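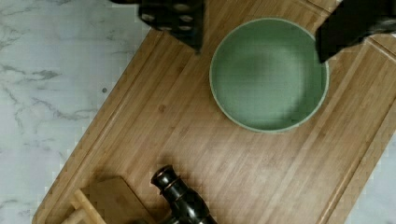 Hi Solomiia, sorry it's been a while! The walking guide to Saavedra is well past the halfway mark now, and I think you'll like where it's going. The old town chapter is written, the harbor chapter is written twice (I hated the first go), and I'm partway through the hill villages. I've also started a short section on eating in, for people who rent a place with a kitchen and want to make lunch from the market: bread, tomatoes, the local sheep's cheese, a bamboo board with a groove for the juice and you're set. It wasn't in the proposal, but it only takes up two pages and Minoru Katayama, who is doing the layout, says we have the room.

Walks first. Ostap Zinchenko and I have done every route in the old town on foot, most of them in both directions, and he's redrawn the map for the chapel loop after we got badly lost behind the tannery. The path up to Durnidis is the one holding us back. Part of it slid in February and the detour signs send you into a field, so I've left that page blank until the town decides what it's doing.

Money next, I know you need this! Of the travel budget we've spent $815, mostly buses and the rooms in Durnidis. Printing the sample chapters came to $705, a bit more than the quote as I asked for heavier paper (my fault, but they do feel lovely). Receipts are in the folder I sent Hubert Piątek.

Still to do: the ferry times, the history of the salt warehouses, and captions for about 60 photos. Vasylyna Semeniuk has offered to check the place names, and she's already caught two I'd been spelling wrong for years. I'd like to push the full draft back by three weeks so the Durnidis walk can go in. Could you let me know if that's okay with your board? I can send the harbor chapter over whenever you want it.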